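Oltalby Adhesive Wall Hooks, White, Pack of 6

Item 3955
Sold by Fitine Home Goods

We have been selling hooks of one kind or another for as long as the shop has had a door, and I will admit that the plain white Oltalby is the one I keep taking home myself. It's a small thing and it doesn't try to be pretty. You press it on the wall, you leave it be for a day, and then it holds your apron or your dog's leash or the shopping bags you always forget when you go out (I have one by the back door just for those, and I still forget them).

The hooks come six to a pack with eight adhesive strips, so you have a couple to spare if one goes on crooked, which happens to the best of us! They are meant for painted walls, tile, glass and smooth wood. They don't care for wallpaper or brick, and I'd stay away from fresh paint until it has had a good month to harden.

Light loads are what they're for. Each hook is rated for 2 pounds, and that covers more than you might think: a bathrobe, a calendar, a set of measuring cups, a hand broom, a bag hung up flat where you can grab it. 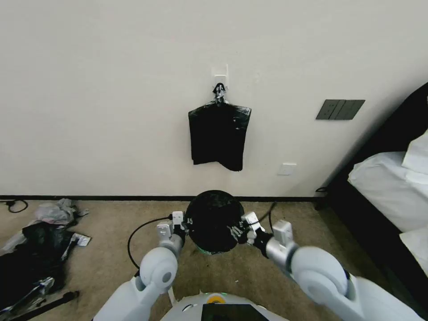 Putting them up

Wipe the spot with rubbing alcohol and let it dry. Household sprays leave a film, so please skip those. Peel the side of the strip marked for the hook, press it to the back, then peel the other side and hold the whole thing firmly against the wall for a slow count of thirty. Wait overnight before you hang anything. I know that's hard when you have the robe right there in your hand, but do wait.

To take a hook down, pull the little tab straight down along the wall, slowly, and keep pulling. The strip stretches out quite a long way before it lets go. Don't pull it toward you or you may take some paint along with it.

Refill strips are sold by themselves, and we also carry a box of 100 hooks for dorms, rentals and anyone who has really caught the bug. The big box ships from our Plirnalis warehouse and usually takes a little longer, more so in November when everybody is getting ready for company.
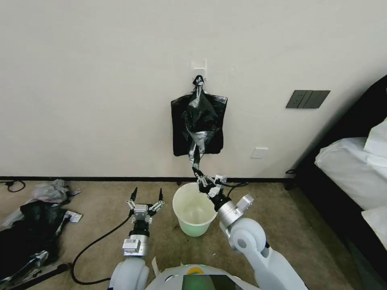 Kanokwan Luangrath writes: I put four of these up in my pantry last spring and three are still going strong. The fourth came down with a wet dish towel on it, over the stove, and I think the steam got to it. Could you say something about kitchens on the page?

Gladly, Kanokwan, and thank you. Steam does loosen the strips, so keep them well away from the stove and the shower. For those places, ask us about the Khamphan screw-in hook.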